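3.2 Coleta das demonstrações em simulação

Confesso que comecei esta parte achando que o banheiro seria o cenário fácil. Pouca mobília, tudo rígido, quase nada se deforma... que engano o meu! Gravamos 400 demonstrações teleoperadas no simulador, metade delas comigo no controle e a outra metade com a Orla Lenihan, que tem a mão bem mais leve do que a minha (dá para ver nas curvas de velocidade).
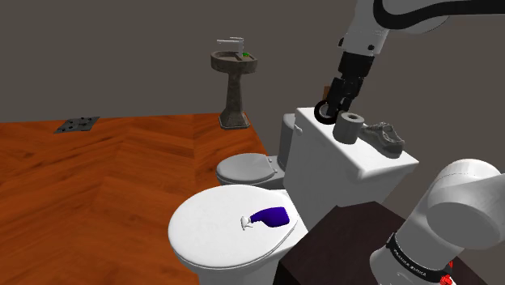 Figura 4. Episódio no cenário de banheiro, com a garra junto aos objetos sobre a caixa do vaso.

Depois de cada episódio, o Gritilico sorteia de novo as posições e as texturas. Descartamos 22 trajetórias por colisão do punho e deixamos as hesitações como estavam, pois o Spyros Vasilakis insistiu que elas ajudam a política a se recuperar, e eu acabei concordando.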